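Nilomdale Museum and Archive

Offering an object to the collection: frequently asked questions

Last reviewed March 22, 2023

These answers apply to anyone who wishes to give, bequeath or lend an object, document or photograph to the Museum. They should be read together with the Collecting Policy, a paper copy of which may be consulted at the front desk. Questions about hiring rooms, school visits and the shop are dealt with on separate pages.

What does the Museum collect?

The Museum collects material connected with the life of Nilomdale and the parishes that border it. This includes household goods, working tools, shop fittings, clothing, printed notices, letters, account books, maps, photographs and sound recordings. The connection may be that the item was made in the district, used in it, or owned by a person who lived or worked there. Ordinary items are welcome. The Museum is at present poorly supplied with objects from the second half of the twentieth century, and would be pleased to hear from anyone who has kept kitchen equipment, packaging or children's clothing from that period.

What does the Museum not collect?

We are unable to accept firearms, live ammunition, human remains, medicines, or anything containing asbestos. Large vehicles and farm machinery are refused for want of covered space. Pianos and sewing machines are offered to us very often, and the collection already holds as many as it can care for. Newspapers are not taken if a complete run is available at the county library.

How do I make an offer?

Please complete an Offer of Gift form. The form can be collected from the front desk or requested by post. It asks for a short description of the item, its measurements, its condition, and whatever is known of its history. One or two photographs should be enclosed if possible. Please do not bring or post the item itself until you have been invited to do so. Items left at the desk without an appointment cannot be recorded properly and may have to be returned at the owner's expense.

Who decides whether an item is accepted?

Offers are considered by the Acquisitions Panel, which is chaired by the Registrar, Qistina Sinaga. The Panel considers the local connection, the condition of the item, the cost of caring for it, and whether something similar is already held. Offers received after papers have been circulated are held over to the following meeting. Members of the Panel who have a family or business interest in an item take no part in the decision on it.

How long will it take to receive an answer?

Every offer is acknowledged in writing. A decision normally follows after the next meeting of the Panel. No meeting is held in November, when the annual stock check takes place, and offers received in that month should be expected to take longer. If an answer is needed by a certain date, for example because a house is being cleared, please state this clearly at the top of the form.

I do not know whether I am the legal owner. Can I still make an offer?

The Museum can accept an item only from a person who has the right to give it. Where an item has come down through a family, all those with a share in it must agree. Where it belonged to a club, chapel or firm that has since closed, we will ask to see any minutes or correspondence showing how it was passed on. Staff can explain what evidence is usually needed but cannot give legal advice.

Can an item be given on condition that it is always displayed?

No. Gifts are accepted outright and without conditions. Only a small part of the collection is on display at one time, and the displays are changed to protect light-sensitive material. Items that are not on display are kept in the store at Mangundap, where they may be seen by appointment.

Will my name be shown?

Donors may choose to be named on the label and in the catalogue, or to remain anonymous. This choice is made on the transfer form and may be changed later by writing to the Registrar. Addresses and telephone numbers are kept in the donor file and are never published.

Does the Museum buy objects?

Purchases are rare. The purchase fund is intended for items of strong local importance that come up for public sale, and any single purchase above £2,000 must be approved by the full Board. The Museum does not give valuations, either for sale or for insurance, and staff are not permitted to recommend a particular dealer or auction house.

May I lend an item instead of giving it?

Loans are accepted for named exhibitions and for a fixed period, which will not be longer than 24 months. A loan agreement must be signed by both parties before the item enters the building. The Museum insures items on loan from the time they are collected until they are returned. Long-term or open-ended loans, which were common in the early years of the Museum, are no longer accepted. Families who believe that the Museum still holds an item under one of these older arrangements are asked to write to the Registrar, enclosing a copy of any receipt.

Can I leave something to the Museum in my will?

Yes, although we strongly advise discussing the matter with us beforehand. The Museum is not obliged to accept a bequest, and it is distressing for executors to learn that a treasured item falls outside the Collecting Policy. A suggested form of words can be supplied to solicitors. It allows the executors to dispose of the item in another way should the Museum decline it.

What happens to an item once it has been accepted?

The item is given a number, which is marked on it or attached to it by a method that can be reversed. It is measured, described, photographed and entered in the accession register. New arrivals made of wool, fur, feather, wood or paper are first held apart from the rest of the collection and checked for insects and mould. This takes roughly two weeks. The item is then packed and given a shelf location. A copy of the catalogue entry is sent to the donor on request.

Can I see an item after I have given it?

Certainly. Donors and their relatives may book a viewing in the Porneo Room, which is on the ground floor and has step-free access. Please quote the accession number if you have it. Items kept at Mangundap have to be brought across by van, and a longer period of notice is needed for these. Bags and coats are left in the lockers, and pencils only may be used.

Could the Museum ever dispose of my gift?

The Museum keeps its collection for the long term, but it does from time to time review what it holds. An item may be considered for disposal if it is badly decayed, if it is a hazard, if it is one of several that are alike, or if it would be better placed in another public collection. Such items are offered first to other museums. Where a donor can be traced, he or she is informed before any step is taken. Money is never the reason for a disposal.

May I have copies of photographs that I have given?

One set of copies is supplied to the donor free of charge. Further copies are charged at the rate shown on the price list at the desk. Please tell us if the photographer is known, as copyright in a photograph may belong to someone other than the owner of the print.

What if my offer is declined?

A refusal is no reflection on the interest of the item or on the care with which it has been kept. The letter will give the reason and, where we are able, will suggest another place that may be glad of it. The Otent Handling Collection, which lends boxes of everyday objects to schools and care homes, is often able to take duplicates and items in worn condition. Objects in the Handling Collection are meant to be used and will in time wear out, and owners should be content with this before agreeing to a transfer. A declined offer may be made again if further information about the item comes to light.

Should I clean an item before offering it?

Please do not. Polish, washing and well-meant repairs can remove evidence of use and may do lasting damage. Leave rust, stains and old labels as they are. Contents should also be left in place, and the form should state what they are believed to be. If the contents are unknown, please say so and keep the container closed.

How should I photograph small objects for the form?

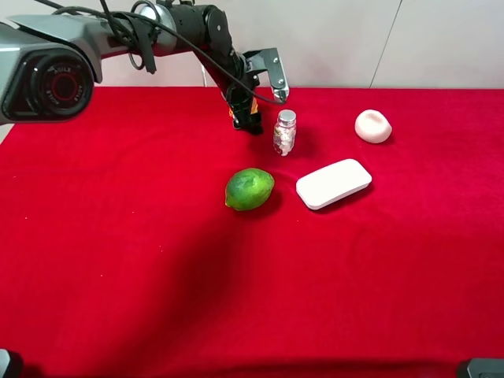
Photographs sent with an Offer of Gift form are used by the Panel to judge size and condition, and they need not be of professional quality. Use daylight if you can and switch off the flash. Stand the item on a table covered with a plain cloth in one colour. Glass can be hard to make out against a pale surface, and a strong colour is often of help, as with the small glass jar and the bright red cloth. Take one view from the side and one from slightly above, and a further view of any maker's mark, chip or crack. Write your name and the date of your offer on the back of each print. Prints are kept with the form and are not normally returned, so please send copies and keep the originals at home.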